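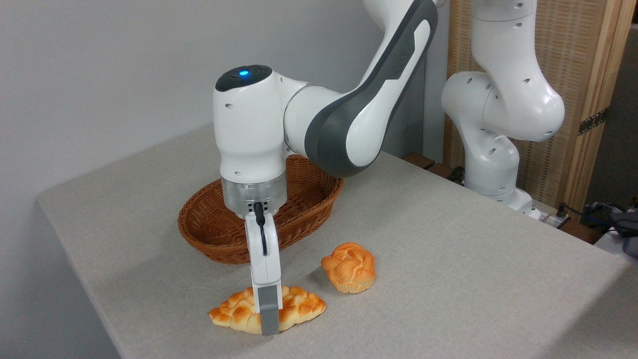 Karim Masri asked before coffee whether the people on the packing bench at Karnitz should start worrying now or wait until November, and would I please give him a straight answer for once.

19/09/2025. I did my best, Karim, but it took most of the morning and I'm writing it down so I don't have to say it all again on Monday!

What I told him is that the arm is being taught one part of the job, the part where bread goes into a basket, and that part is what wrecks everybody's wrists by the end of a shift. The bench at Karnitz fills 214 baskets on an ordinary morning (more before a holiday, and they all have stories about those). If the arm takes the plain rolls, the people still do the looking -- is it burnt, is it squashed, would you want it on your own table -- and they do the odd orders, which are most of the trouble anyway.

He didn't quite buy it, and I can see why. At Sametti they were told the same thing, and then the early shift went from two people at the bench to one. Nobody lost a job, but the one who stayed has no one to talk to from five until eight, and Karim says that matters more than we engineers like to think. I've put it in the notes for Groria so it gets raised before the rota is drawn up and not after.

Work still open: long rolls and round buns need separate grip settings, and I want the finger pressure looked at again for the long ones. Last week's log has 122 tries with 88 good placements, which is nice progress but nowhere near what I'd hand to a bakery.

Karim wants two of the packers in here for a day to tell us what we're getting wrong. Lovely idea. I'll ring Chuensuk after lunch about paying them for it.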